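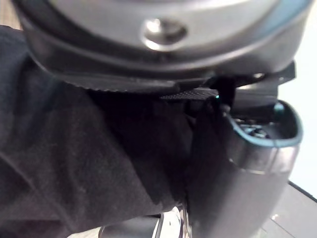 My aunt left me two things: a flat on the second floor in Turden, and the washing in it. I'm not joking about the washing. The solicitor, a man called Milan Meijer with very clean cuffs, read it out to me in July with the windows open. "The flat at Mulder Street, contents included, and the laundry to be sorted by my niece personally." Then he looked at me over his glasses as if I might object.

I didn't object. I got the 1,910 in savings as well, and you don't argue with a woman who's just paid off your car.

So I took the slow train from Sisovine with a sandwich and a roll of bin bags, and I let myself in at ten in the morning, and oh, the amount of it! She'd never married and she'd never thrown out a jumper. There were clothes on the bed and clothes behind the bed. I made tea in her horrible brown pot and drank it standing up, and then I started.
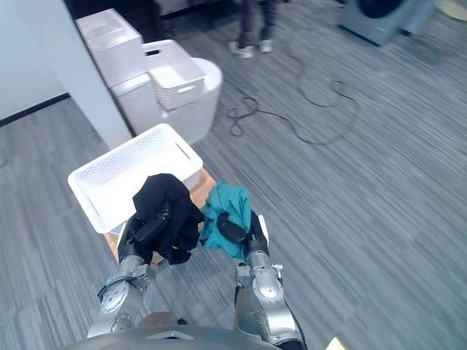

I've always sorted by colour, because my mother did, and my aunt (her sister, her sworn enemy in all matters of housekeeping) sorted by who she'd been cross with when she wore the thing. She told me so once, at a wedding, after the sherry. You could never find a pair of socks in her place but she could put her hand on every quarrel since school. I thought I'd be done by lunch if I did it Mum's way, darks here and brights there, and straight off I was stuck with a navy-black something and a teal-green something over the same white basket, one hanging down over the rim and the other in a wad. Did they go together? By colour, no. By aunt, who knows. I knew the green. She'd worn it the Christmas she didn't speak to us, and she'd sat at the end of the table passing the sprouts like a duchess.

In they both went. I felt quite giddy about it.

After that I gave up on Mum's way altogether and just asked each thing, out loud, who it was angry with. You'd be surprised how quickly you get an answer. A cardigan with a burn on the cuff was obviously the Esside bakery, who once sold her a stale seed loaf and never heard the end of it. A nightie was the Pope. By teatime I had a pile for my mother that came up to my knee, and I sat down next to it and had a bit of a cry, and then ate the sandwich.
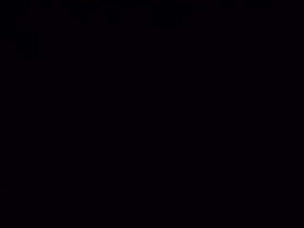 Bedtime was early, on her settee, with my coat for a blanket. I'd meant to catch the last train and I'd fallen asleep over a heap of pillowcases instead, and when I woke I couldn't have told you which wall was which. It was nearly all black, with a dim reddish smudge or two up high where I couldn't make out any shape at all. I lay and listened to the pipes. And I swear, somewhere past the kitchen, I heard somebody folding. It's a sound you know if you grew up in our family, a snap and then a pat, a snap and then a pat.

"Auntie Bea?" I said, feeling a fool.

Snap. Pat.

"Are you cross with me?"

It stopped. I waited for ages, and then I must have dropped off, and in the morning my mother's pile had gone from beside the settee. I found it in the bedroom, on the chair, squared off like a shop display, with the green one on the very top.
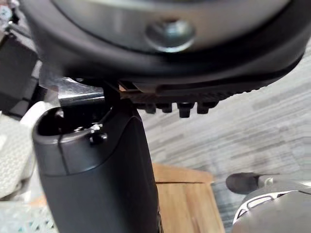
Morning, up close.

I rang Mum from the hall. She said she hadn't got room for any of it, and what was she supposed to do with Bea's old clothes, and was the green one there?

I said it was.

"Well, bring that," she said. "And have you eaten?"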